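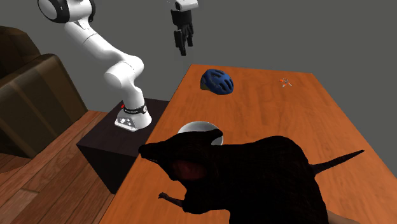

Figure 4. Simulated view of a white robotic arm mounted on a dark pedestal next to a wooden table.

4. Language in the statements and in the public record

4.1 Sources

The statements used in this section were taken from people who left the river districts of Restero after the evictions and who were living, at the time of interview, in and near Zostisbridge. The archive holds 1051 statements. All of them were taken by the same team of 11 interviewers, working from a shared guide that Akosua Ankrah and Amerley Alhassan drew up before the first round. The guide did not contain the words "persecution," "cleansing" or "genocide." Interviewers were asked to let these words come from the speaker or not at all, and to write down the term in the speaker's own language before giving an English version.

The public record used for comparison is made up of government press releases, transcripts of the national assembly, and reports in the Skedcombe newspapers. We did not include radio. Recordings of the two main stations exist only for part of the period, and the gaps fall in August, when most of the villages were emptied. A comparison based on what survives would give the quieter weeks far too much weight.

4.2 How witnesses named what happened

Few speakers used a legal term. The most common way of naming the events was by the place where they began, so that a person would say "after the ferry" or "since the brick works" and expect to be understood. Akua Agyeman, who did much of the translation, noted early on that these phrases were used the same way by people who had never met and who came from different ends of the valley. We treat them as shared names and have kept them in the English text.

The second most common form was a plain verb with no one attached to it. "We were moved" is typical. Interviewers were told to follow up with a question about who gave the order, and the answers vary a great deal. Some speakers named a local officer. Others named a neighbor who had carried a list from house to house. A smaller group would say only "the office," and when asked which office, repeated the word. It would be wrong to read this as evasion. Before the evictions, land papers, school places and travel permits in the river districts were all handled at one counter, and for many people the state was a single room with a single name.

Where a legal term did appear, it usually came with its source. Speakers said that they had heard it from a lawyer, a pastor or a relative abroad. One woman in the second round put it this way: "My son says there is a word for it. I have told you what they did, and you can put the word on it." Ekow Acheampong has argued that remarks like this show witnesses handing over the task of judgment. We are less sure. In the same statement the speaker goes on to correct the interviewer twice on the order of events, and she asks for one sentence to be read back to her before she will sign.

4.3 Official wording

The press releases avoid the word "eviction" for the whole of the period. The preferred term is "relocation," later "assisted relocation," and the people concerned are "residents without confirmed status." The change in status came first. An order made under the Ackah land rules required every household in the river districts to confirm its residence with a document that had not been issued there for a generation. Households that could not do so were then described as having no claim to be moved from.

This sequence matters for the question of intent. A court asked to decide whether a group was targeted will look for statements by officials that name the group, and in the assembly transcripts there are very few. The group is hardly ever named. It is reached through the paperwork instead - the missing document, the closed counter, the short deadline. Members who spoke against the order pointed this out at the time, and the replies from the government side dealt only with the cost of transport.

The newspapers followed the official wording at first. The shift can be dated to the week in which photographs of the burned grain stores were printed, after which "relocation" starts to appear in quotation marks. One paper dropped the term completely. The other two went back to it within a month.

4.4 Responsibility of those who stayed silent

Several speakers raised the conduct of political figures who had once been seen as friends of the river communities. Their anger at these people was often sharper than their anger at the officers who carried out the order. Esi Acheampong, in her work on the earlier land disputes, describes something similar and links it to the promises made during the election campaign, when candidates visited the villages and were fed and housed there.

Whether silence of this kind amounts to complicity in law depends on what the person knew and what power they had to act. Our material can speak to the first point only in part. Letters describing the closures were handed in at the assembly building, and four of them carry a dated receipt stamp. We have not been able to show who read them. On the second point the statements tell us what people believed, namely that one public word from the right person would have slowed the trucks. That belief was widely held and should be recorded, but it is not proof that the word would have had such an effect.

4.5 Limits

People who remained in the river districts are missing from the archive, as are those who crossed the southern border. Men of working age are also underrepresented, partly as a result of the interview hours, which clashed with shift work at the cannery until the third round. Statements from that round are longer on average and give more detail on the lists. We have not adjusted for this, and readers comparing rounds should keep it in mind.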